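The case for washing up by hand

By Ostap Stelmakh

14 shares | 6 comments

My apartment in Dredport came without a dishwasher, and when I moved in I assumed I would buy one within a few months. I had the spot picked out, next to the sink, where a low cabinet holds paint cans and a bag of potatoes. That was in July, two summers ago. The paint cans are still there and I have stopped looking at prices.

I don't think dishwashers are bad. My sister has four children and would be lost without hers. But I think small households buy them out of habit, and I think the habit deserves more argument than it gets.

Start with money. The machine I wanted cost nearly $500 before installation. The plumber wanted more on top, and he told me the supply line would have to come through the back of the cabinet, which meant a new cabinet. For one person who eats lunch at work, that is a lot to spend on two plates and a pot.

Then there is the matter of what a machine does to the rest of the kitchen. People with dishwashers own more dishes. They have to, or they would run out while the first load waits to be full. A friend of mine, Abla Khalaf, lives alone and owns 33 mugs. She admits she uses the same few, and the others are there to fill the top rack. I own six, and if I want coffee and they are all dirty, I wash one.

The usual reply is water. I've been told many times that a full machine uses less water than a person at a sink, and I believe it, if that person leaves the tap running. I don't. I fill a basin, wash the glasses first and the greasy things last, and rinse at the end. A basin also moves. You can carry it to the table, load it, and carry it back in one trip. 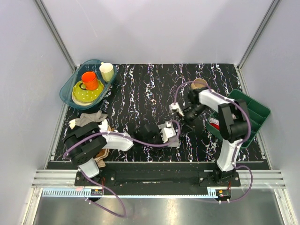 A basin with a few pieces of tableware in it.

I will grant the other side one thing. After a big dinner, hand washing is no pleasure. I had guests over for my birthday and the roasting pan soaked until the next evening. My neighbor Stella offered to run a load for me in her machine and I said yes before she had finished the sentence.

But most nights are not like that. Most nights the washing up is short, and it comes at a useful time, after eating and before sitting down. I listen to the radio. When somebody else is over, one of us washes and the other dries, and we talk more easily than we did at the table, I suppose on account of having something to look at. My parents had most of their serious conversations that way, with my father holding the towel.

The new apartments going up on Didenko Street all come with built-in dishwashers, even the studios. The rental office told me tenants expect it. Maybe they do. I would still like to see one building offer a deeper sink and a longer counter in that space - or just a cupboard - and let people choose.

323 views | Share | Print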